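Oltudero Hand-Held Gripper, Starter Set

I sell these out of a pretty small shop, so you get me writing the product page too. I'm Sarmīte Mägi, I've been setting people up with hand-held grippers for a while now, and most of the emails I get are about money and planning, so let's start there!

What's in the box

Two complete grippers, four spare finger pads, a charging lead and the carry bag (the bag is nicer than it needs to be, I love it). The camera mount comes already fitted. You bring your own camera, or add ours at checkout. Computers and storage aren't included, and please do put storage in your budget, people forget it all the time and then they're buying drives in a panic two weeks in.

How many should you buy?

One set covers two people working at the same time. If you've got four people on a shift, get two sets, and if you can stretch to it keep an extra gripper on the shelf. Abrehet Shiferaw at Irthorpe ran her whole first project on a single set with people taking turns, and it worked fine, but she ordered more in March and told me she wished she'd done it sooner.

What you'll be picking up

Budget for props! I mean it, this is the line everybody leaves blank. If the robot you're planning for is going to tidy somebody's home, your people need homey stuff to handle: food boxes with clip lids, soft toys, little figurines, keychains, clothes. I'd set aside enough for almost 50 items to begin with and go shopping at the discount store before you order anything fancy. Flat things like container lids deserve plenty of practice time, and so does anything soft or floppy. Bedrooms are good places to work too, so don't feel you need to rent a studio with a shiny table in it.

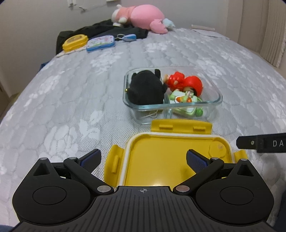

Pads and wear

The textured finger pads are the part you'll replace. I can't give you a number of hours because it depends so much on what you're grabbing (rough stuff chews them up, plush hardly touches them). Put a spare pack on your first order and you'll save yourself the shipping later. Pads from the older Wijaya model don't fit this one, sorry, the screw spacing is different.

Shipping and returns

Orders go out from Esemthorpe, usually the next working day if you get them in before 2 p.m. You can send an unused set back for a refund, and if something's loose or stiff when it arrives just email me and I'll swap it. Bigger orders go through Reynaldo Abella, who'll write up a proper quote with pads and spares on separate lines so your purchasing office is happy.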